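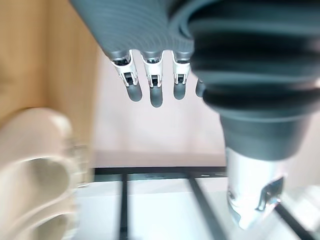

08/07/2025

Shoe rack task, right after the Gomotport update. Hand fault again, this time with a slide in the grip.

We were running the tidy sequence on the two-tier rack, large slides on the upper shelf and small ones on the lower. Reach and approach were fine. On the close, the thumb stopped short and the controller kept asking for more current. Log shows 952 mA on the thumb channel against a limit I had set at 600. The limit did nothing. The arm then started its lift with the fingers still hooked on the strap and dragged the rack toward us before Pak-hei Sin hit the stop. Nothing broken, as far as we can tell.

Two separate problems, I think.

1. Thumb stalls before it reaches the commanded angle. Same as the fault in February, which we put down to the tendon and closed. I no longer believe that. The stall comes at the same angle whether or not there is anything in the hand.

2. The current limit is not being applied. I diffed the Gremell config from before and after the update. The limit is still in the file, but the new driver looks for it under a different key and falls back to its default without a warning. Default is 1,067. That one is bad – we have been trusting that number every time someone puts fingers near the hand to fix a shoe.
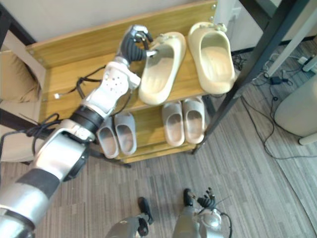
The cable from the hand is also worth a look. With the forearm over the shelf it runs across the wood and the connector can end up lying near the left edge. I don't think it caused the stall, but if it snags during a lift we get a third fault on top of the other two. Need a clip on the forearm and a shorter lead. Chiang bench has clips.

Tried after the stop, hand empty and arm parked:
– Thumb only, slow close: stalls.
– Thumb only with the old driver: stalls, but trips at 600 as it should.
– Four fingers without the thumb: no fault in 200 cycles.

So the update did not cause the stall. It only took away the thing that was hiding how hard the thumb was pushing.

Rolled back to the old driver on this robot. The Derau unit still has the new one, so please don't run it with anyone inside the reach line until it is rolled back too. I left a note on the stop box.

To do:
– Driver should refuse to start if the limit key is missing. Pak-hei is writing the check.
– Open the thumb base and look at the hard stop.
– Gate the lift on a finished grasp. It should never have started with the thumb in stall.
– Reopen the February ticket.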